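Trorna two-finger vs Vidovier soft fingers on small kitchen jars

Forum: Arms and end effectors
Page 1 of 1

gumleaf_servo
Posted 5th May, 9:14 am

I've been comparing two grippers on the same arm and would like a second opinion before I order spares. The job is picking spice jars off a bench and putting them back in a divided box. Glass jars, mixed lids, a couple of shakers, one tall pepper grinder.

Gripper A is the Trorna parallel two-finger with the standard rubber pads. Gripper B is the Vidovier with the soft fingers. Same controller for both, same wrist camera, same approach height. I ran 46 picks with each.

The Trorna dropped 4 and the Vidovier dropped 2. On those numbers I'd say they're even. The difference is in how they fail. The Trorna loses a jar on the lift, usually when the pads land half on the lid and half on the glass. The Vidovier holds on but the jar tilts, and then it won't go back into its compartment without bumping the one beside it.

Anyone running either of these on round objects for longer than a weekend?

torque_toque
Posted 10:02 am

I have the Trorna. The standard pads are too hard for glass. Charbonneau sells a softer set that bolts straight on, grey, a bit thicker. You lose some opening width so check your biggest jar first. I changed mine in January and haven't gone back.

I wouldn't call 4 and 2 even, either. That's twice as many drops.

gumleaf_servo
Posted 10:20 am

Twice as many out of 46. One bad grasp each way and it's 3 and 3. I'm not going to pick a gripper on that.

benchtop_barra
Posted 10:41 am

Agree with gumleaf. You'd want a lot more picks before the drop rate means anything. We did 1000 at work comparing two suction cups and the order swapped partway through.

What are you doing for the approach? If the pads are landing half on the lid, that's a height error and new pads won't fix it.

torque_toque
Posted 11:05 am

They won't fix it but they'll forgive it. Soft pads wrap over the lip of the lid.

benchtop_barra
Posted 11:09 am

Until you get a lid that's wider than the jar. Then you're hanging the whole weight off the lid and hoping somebody screwed it on properly. Fix the height.

gumleaf_servo
Posted 12:33 pm

Approach is straight down where there's room, angled where there isn't. The back of the bench is the awkward bit. There's a spice rack on the wall and I don't want the elbow or the cable anywhere near it, so back there the wrist comes in on a slant.

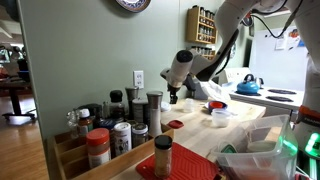
Reply from eddale_dan_not
Posted 1:17 pm

I'd be looking at the pepper grinder. It's the tallest thing in that organiser and it's at the right-hand end, so anything you put back has to clear it if you come in from that side. I'd plan from the left or raise the travel height.

Also the clear plastic. There's a small clear cup near the back of the counter, plus a clear container in front of the bowl. My depth camera is hopeless on those. It reads the bench through them and the arm goes too low. I ended up with an Eddale stereo unit and it's better, though still not good.

gumleaf_servo
Posted 1:40 pm

Fair point on the grinder. I've been coming in from the right for everything. I'll put the travel height up and rerun the returns.

I've left the clear things out of the pick list for now. Jars only.

torque_toque
Posted 2:06 pm

Then you're not really testing the camera, are you? Half the trouble in a kitchen is clear plastic.

gumleaf_servo
Posted 2:11 pm

No, I'm testing grippers. Camera is a separate thread.

benchtop_barra
Posted 2:58 pm

Log the wrist angle with each pick if you aren't already. If the Vidovier tilts come mostly from the slanted approaches, you can sort that in the controller and keep the gripper.

gumleaf_servo
Posted 6:25 pm

It's logged, I just hadn't split it out. Both Vidovier drops were angled picks. The Trorna ones were mixed. I've ordered the Charbonneau pads and will post the next run with both heights in it.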